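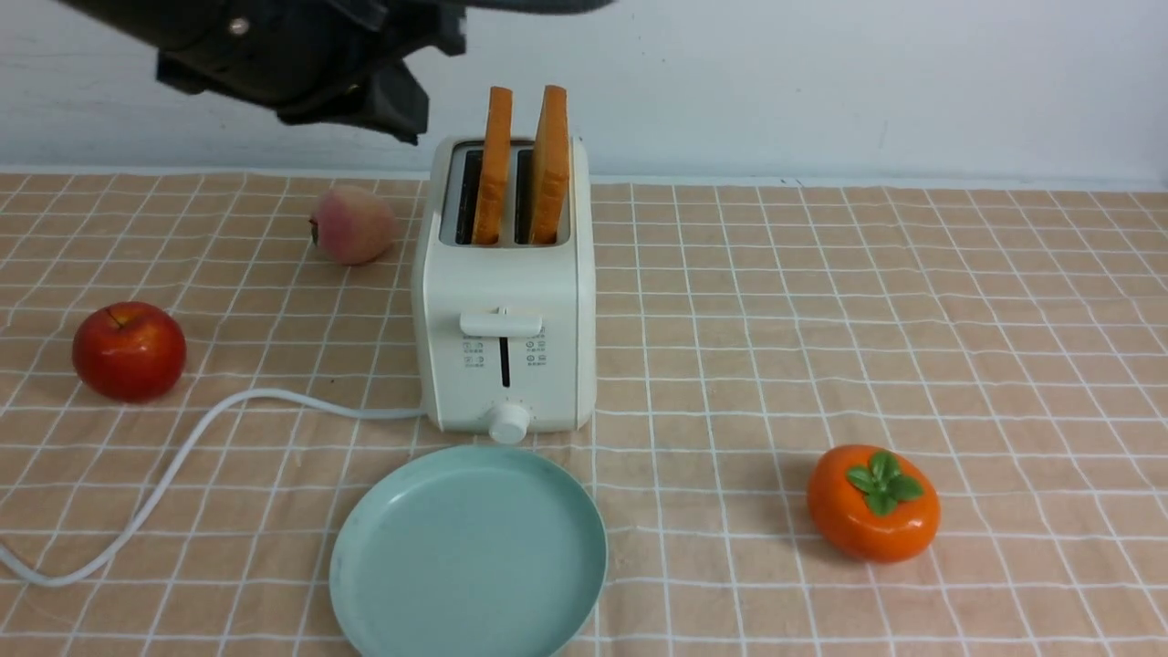 Home Issues Authors Submit Search

4. Use of Written Guides During Play

4.1 Procedure

The second part of the study examined how players turn to written guides when they cannot make progress in a game. Forty participants were recruited through the Landilent player panel and asked to play Tukarmont, a role-playing game in which the party must cross 16 areas, each closed by a guardian. Players worked at their own pace and could open the guide at any time in a second window. The guide was written for the study by Rahel Kofler and followed the layout common to fan sites: a short note on where to find each guardian, a table of weaknesses, and a suggested order of moves.

Sessions were limited to 60 minutes. The game recorded each defeat, each change of party and each return to an earlier save. A separate log recorded which page of the guide was open and for how long. Both logs used the same clock, so that a page view could be matched to what the player was doing at that moment.

4.2 Coding of page views

The logs held 729 page views. Each was placed in one of three groups. A view was coded as preparatory if it came before the first attempt at a guardian, as corrective if it followed a defeat, and as incidental if it had no clear link to a fight. Coding was carried out by Ingeborg Lüthi and checked by a second reader, who did not know which players had finished the game. Where the two disagreed, the view was discussed and a single code agreed.

Most of the difficulty lay with the incidental group. Some players left the guide open on one page while they sorted equipment or walked back to a shop, and the length of a view then said little about reading. We therefore used the opening of a page as the unit of analysis and set aside its duration.

4.3 Findings

Corrective views were the largest group. Players who lost to a guardian usually went straight to the table of weaknesses and returned to the game without opening the suggested order of moves. Those who did read the order of moves tended to follow its first steps only, and went back to their own habits once the fight seemed under control.

Preparatory views were less common and were concentrated among players who had used guides for earlier games. This agrees with the pilot work on Darel in April, although that game has no fixed guardians and its puzzles are set among ordinary household things. An object such as a toaster (Figure 4) needs no table of weaknesses, and players there looked for help with the sequence of actions instead.

One result was not expected. Players who changed their party after a corrective view often kept the new party for the next area, even where it was poorly suited to the guardian found there. In interviews several described the guide's advice as a general rule - "bring ice", for instance - when the page had offered it for one fight only. The Tapley questionnaire, given at the end of each session, did not ask about this directly, and the point is taken up again in Section 5.

Figure 4. A two-slot toaster with a slice of bread in each slot.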